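Practice guidelines for handheld teaching: where we've got to by November
Progress report for the Grisberg fund, second period
Written by Bhavana Warrier, Lenero

Hello again, and thanks to Elango Rodrigues for letting me send this in as a letter instead of filling in the grid. I did try the grid. It wanted a percentage for each work package, and I couldn't say with a straight face what percentage of a rulebook is finished.

You'll remember the aim: a short set of house rules for people who teach robots by moving handheld controllers about, written so that a small firm could pick it up and use it without hiring a consultant. At the last report we had a list of headings and a lot of opinions. We now have a draft of 30 rules, and two places have been working to them, ourselves and Kurian. I'm pleased with that, though some of the rules are better than others, and I'll get to the weak ones.

What has gone well

The rules on starting a session have settled down nicely. The operator checks that both controllers are on and that the marker cubes are clean and firmly fixed, then holds the pair up in plain view before recording anything. It takes a moment and people do it without being nagged (mostly!). Irén Dudás wrote that section and she kept cutting it until it fitted on a postcard, so full credit to her.

We've also agreed on who can stop a session. The answer is anyone in the room, for any reason, and the recording gets kept and labelled as stopped. Kurian wanted to delete stopped recordings at first. Dinesh Nadar talked them round over a long phone call, and their last 400 recordings all carry a proper label at the end, good or bad. Our own target for the period was 1,000 labelled recordings and we reached it a little early.

Consent has been slower but it's in better shape than I expected. Every operator signs a plain one-page form that says what is recorded, who sees it and how to have it taken out again. Two people have asked to have sessions removed, and both requests went through properly, though the second one took far too long because the backup copy had been forgotten. There's a new rule about backups now. It's rule 19 and it's a bit wordy.

What hasn't

Tidiness, I'm afraid. The draft says the space within arm's reach should be clear and that leads should be kept off the floor where people step. Everybody agrees with this and then it slips, in ordinary offices especially, where the desks and chairs are used for other work as well. Manikandan Alva did a round of visits with the checklist and found this was the section with the most boxes left unticked, at both places.

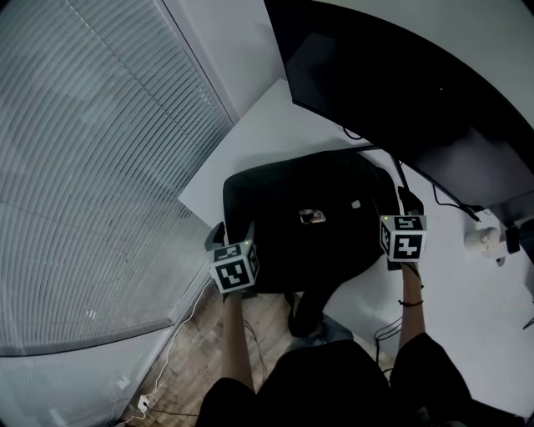
So we're splitting that rule in two. One half will be a hard rule about leads and trip hazards, which has to be met before anyone picks up a controller. The other half will be advice about personal things like phones, which matter more for privacy than for safety, and which I think belong next to the consent section anyway. Irén disagrees with me on that and would make both halves compulsory. We've left it open until we hear from the operators.

Jewellery and sleeves are still a muddle too. The draft bans anything loose at the wrist, but it doesn't say what loose means, and I've had three different readings of it from three sensible people. I'd like to rewrite it with the operators sitting in.

Money and time

We're slightly under on travel and slightly over on printing. I'd like to move the travel money across to pay for 6 more half-day visits at Omeo, who have agreed to try the next draft from scratch with no help from us. They've never seen it, and I want to know where they get stuck. Elango, could you let me know if that needs a form?

Next up is the rewrite of the wrist rule and the split of the tidiness one, then the new draft goes to Omeo. I'll send you a copy at the same time, with Manikandan's visit notes attached.

Bhavana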